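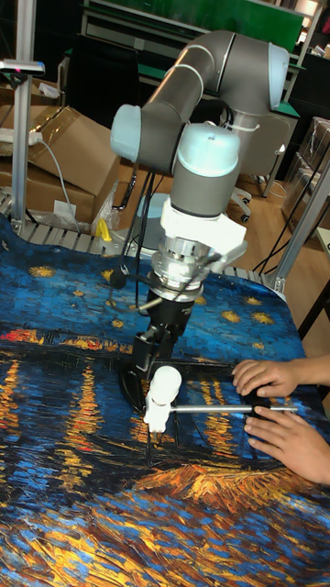 CONSUMER AFFAIRS
December 23, 2009

"Half price" from what? Danum shoppers' group questions Lamont's winter sale claims

Danum Shoppers' Forum has asked the furniture chain Lamont to publish the earlier prices behind its winter sale, after its members checked tickets at the Cevside store and found few they could trace.

Members noted the prices of 197 sofas, beds and dining sets in the store's "half price or less" event. For most of them, the forum could find no record of the higher price in catalogues kept by members from the past two years. One three-seat sofa, the Praditz, is ticketed as "was £1244". The autumn catalogue does not list it at all.

"Lamont says these goods were on sale at the full price somewhere, for the right length of time," said Senga Gillies, who chairs the forum. "Perhaps they were. We asked which shop and which dates, and we got a letter thanking us for our interest in soft furnishings."

The forum accepts that its catalogues are incomplete and that prices can change between printings. It is not accusing the company of breaking the law. It does say that a small sign by the lift, telling customers that details are "available on request", is of little use if staff have no details to give.

Fergus Skinner, who led the price check, said he was also doubtful about the word "final".

"The final reductions began in the first week of December and we are told there are more to come – I would like to know what those will be called," he said. "I've bought a bed in one of these sales myself. It's a perfectly good bed. I have no idea what it was worth."

The forum wants Lamont to print the date and branch of the earlier price on every sale ticket. It has written to two other chains with the same request and has had no reply from either.

Shoppers with old Lamont catalogues or receipts are asked to lend them to the forum. Copies will be taken and originals returned.

Press contact: Tuấn Khổng, Danum Shoppers' Forum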